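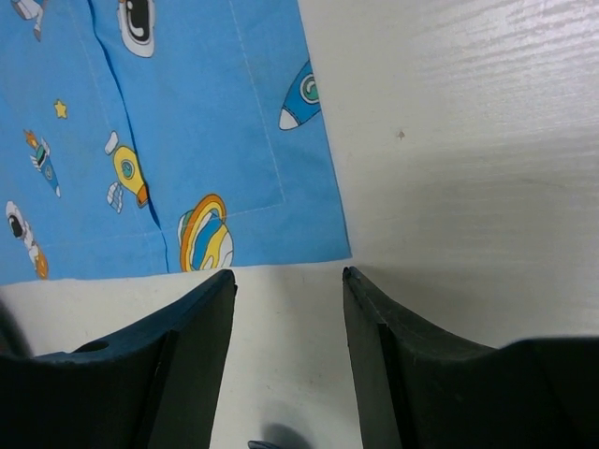

Blue space-print cloth on a white tabletop, showing the diagonal crease near the lower hem.

Sulldale Household Help: Laundry, Linen and Storage
Category: Folding and pressing
Status: Open to further answers
Viewed 644 times

How should a printed children's cloth with a stitched panel be folded for storage?

I am responsible for the linen cupboard at a nursery in Rostville. Among the items kept there are a number of bright blue cloths printed with astronauts, rockets and stars. One of them is shown above, laid out on the table.

The cloths are folded after washing and placed on a shelf 200 mm deep. When they are opened again there is a long crease running at an angle across the print, and it does not follow any fold that staff have been asked to make. A pale line of stitching also marks out a rectangle in the middle, and it is not clear to me whether this is a pocket, a sewn-on panel or simply a double layer. The care labels were removed before the cloths came to us.

I would be grateful for advice on the following. Is there a recommended way of folding such a cloth so that the crease does not return? May the printed side be ironed directly? Should the stitched area be treated differently from the remainder?

Submitted from Rostville, February

Answer 1
Marked as helpful by the person who asked

A diagonal crease of this kind usually forms when the two layers within a stitched area have shifted against each other and the cloth is then folded on top of them. The crease should be removed before the cloth is folded again, as folding over it will set it more firmly.

Please proceed as follows. Lay the cloth face down on a clean towel. Feel along the stitching for an opening. If there is one, slide a hand inside and smooth the inner layer towards the corners. Dampen the creased part lightly and press from the reverse with the iron on a low setting, lifting and lowering it without dragging. Leave the cloth flat until it has cooled.

The print should not be ironed directly unless the maker's instructions permit it. Some prints sit on the surface of the fabric and will soften or stick under heat. If there is any doubt, place a plain cotton cloth between the iron and the fabric and test a corner first.

When folding, use the stitching as a guide. Bring both sides in along the stitched lines so that the panel remains flat, then fold once from hem to top. If the result is too deep for the shelf, roll it loosely instead.

Answer 2

We had the same difficulty at the Pratine centre. Ours are now hung over a rail. No ironing is done at all.

Answer 3

I agree in general with the first answer, but would add a point about drying. Cloths which are left bunched in the drum after the cycle has ended will crease at an angle whatever is done afterwards. They should be taken out promptly, shaken by two corners and dried flat or over a wide bar.

I would also ask whether the cloths are stacked. At the Zabala laundry room the lower ones in a tall pile were always the worst, and shorter piles improved matters a good deal. Starch is not advisable on articles used by young children.

Comment on Answer 3
Thank you. The piles are indeed rather tall and I shall have them divided. I have found no opening in the stitching so far but will look again along the top edge.

Related questions
Removing fold lines from cotton tablecloths
Labelling shelves in a shared linen cupboard
Whether dark prints should be washed separately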